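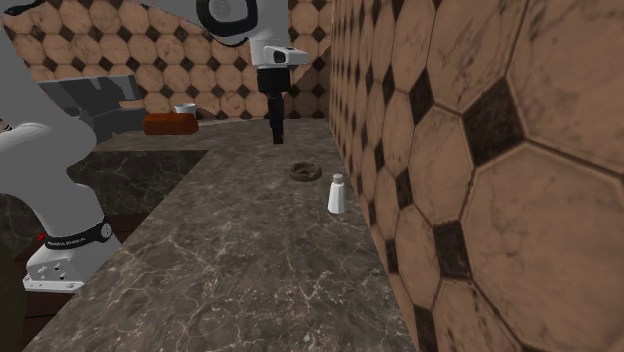 A counter in a computer rendering.

I had been meaning to sit down with the owner of Pumance for ages, ever since she redid my sister's kitchen and my sister would not stop talking about her. When I finally got over to her shop in Sultham, she had the kettle on before I had my coat off, and she put me on a tall stool at a big maple worktop with a burn mark near one corner. I asked about the burn mark first. I can't help it, I always ask about the wrong thing first.

"That's from a cast iron skillet," she said. "I set it down without thinking. I've told customers a thousand times to keep a trivet out, and then I went and did it in front of one of them. She bought the maple anyway."

She has been planning and fitting kitchens for over 26 years, most of them in Sultham and the towns close by. Before that she worked the front desk at a lumberyard in Nanau, where she says she learned more about kitchens than any class could have taught her, just from listening to people complain while they waited for their orders to come up. They complained about drawers, mostly. Drawers that hit the oven door, drawers too shallow for a ladle, the one drawer everybody has that won't open because of a potato masher.

"I used to write those down on the backs of delivery slips," she told me. "I wasn't planning on doing anything with them. I just thought it was funny how everyone had the same kitchen trouble and thought they were the only ones."

She still likes to begin with the complaints. On a first visit she doesn't bring samples, and she doesn't ask what color people want. She asks them to make her a cup of coffee, or a sandwich if it's close to lunch, and she stands out of the way and watches. (I asked if she had ever done this just for the sandwich. She said a person has to eat.)

"You learn everything from a sandwich," she said. "Where do they set the bread down? Do they have to move the toaster first? I had a man who walked back and forth to the other side of the room for a knife, every single time, and he'd lived there since his kids were babies. I said, why are your knives over there? And he said, that's where the knives were when we moved in."

She laughed for a good while at that, and so did I, though I will admit that my own knives are where the last people kept theirs.

What she feels strongly about is empty counter. People come in wanting more cabinets, she says, and what they need is a clear stretch beside the stove where they can put down a hot pot in a hurry, and another one next to the sink. She would take out a cabinet to get it. She has talked people out of islands, too, which can't be good for business, and she told me one long and very happy story about a couple who wanted a huge island in a room that was only 11 feet wide. She laid flattened cardboard boxes on the floor in the shape of it and asked them both to cook supper around it.

"They bumped into each other all night," she said. "They called me in the morning and said, okay, no island. We put in a little table on wheels and they still send me a card at Christmas."

I asked about materials, thinking I would get a quick answer, and I got a second pot of tea. She loves wood and always has, and she'll tell you to oil it and then tell you that you won't oil it. She is fond of old-fashioned laminate, which she thinks gets picked on. For stone she goes to Fakhoury, a family yard on the Nanau road, and she makes customers ride out there with her and look at the whole slab standing up outdoors in daylight. She once had somebody choose from a sample the size of a playing card and then cry when the real thing arrived, because it had a great dark vein running across it that the little piece hadn't shown. The yard took it back. It ended up in the owner's own laundry room - she has seen it there and says it looks wonderful.

"Take your time and touch it," she said. "Put your arms on it. You're going to be leaning on that thing in your bathrobe."

We got onto drawings after that. She does hers by hand first, on graph paper, with the fridge drawn in with its door wide open, and only later lets her nephew put them on the computer. She thinks pictures on a screen are handy for color and for getting a husband and wife to look at the same thing at the same time. But she worries people fall in love with them too soon. Her rule is to tape the plan to the fridge for 2 weeks and scribble on it every time something annoys you.

"The scribbles are the best part," she said. "I had one come back with gravy on it and a note that just said 'where does the dog go.' And they were right! I hadn't thought about the dog at all. We moved the water bowl under the end of the counter and it's my favorite thing in that whole house."

She isn't taking on as much as she used to. She has a bad knee, and from May she'll be down to 2 jobs at a time, which sounded like plenty to me. She'd like to spend more of the week in the shop, where folks wander in with their measurements on an envelope and want to talk it over before they spend a dime. There's no charge for that. She gets out the graph paper and they go through it together, and if all they need is a new hook by the back door, she says so.

Before I left I asked what she would change about her own kitchen, and she thought about it long enough that the tea went cold.

"The light over the sink," she said. "It buzzes. I've been meaning to get to it."

Contact us | Copyright 2022 | Back to top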